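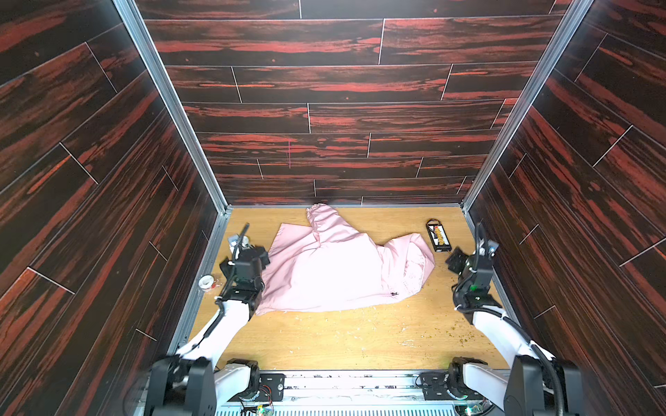 A pink hooded sweatshirt on a light wooden floor.

The woman who runs the clothing swap in Grirkedham would like you to stop apologizing for your clothes. "Everyone hands me a bag and says sorry," she says. "I'm not your mother."

She started the swap 14 years ago, after moving from Draltimstead with 4 suitcases and, by her own account, one good coat. The rules fit on an index card. Bring what you like, take what you'll wear, no underwear.

January is her busy month. "That's when people meet the sweaters their relatives picked out," she says.
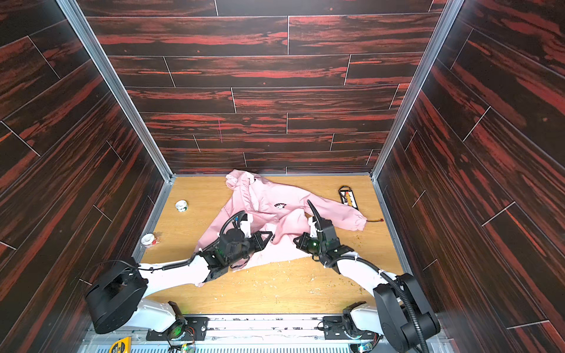

Her one firm opinion concerns zippers. "I'll take a stain. I'll take a missing button – I have jars of those. A dead zipper goes home with whoever brought it."

Has she ever broken that rule? She looks at the coat rack for a while. "Once. It was velvet."

Dec 16, 2025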